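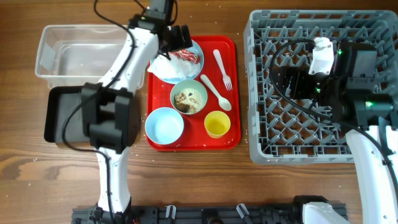

Home cooks wanted for the Winbridge Supper Table

Do you love to cook, even if your kitchen is small and your recipes live mostly in your head? We would be so glad to have you! We need 8 people to cook with us on Saturday evenings, starting in February.

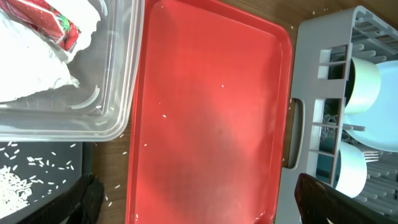
A clear box with a red packet in it.

No training needed — just patience, clean hands and a dish you'd like to share. Each cook gets a grocery allowance, and supper, of course.
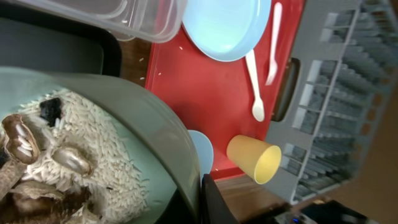 Photo: Lenuța Sima

Come by 479 Kutum Street at 6 p.m. any Saturday and ask for Lenuța, or call extension 2559 and leave her a message.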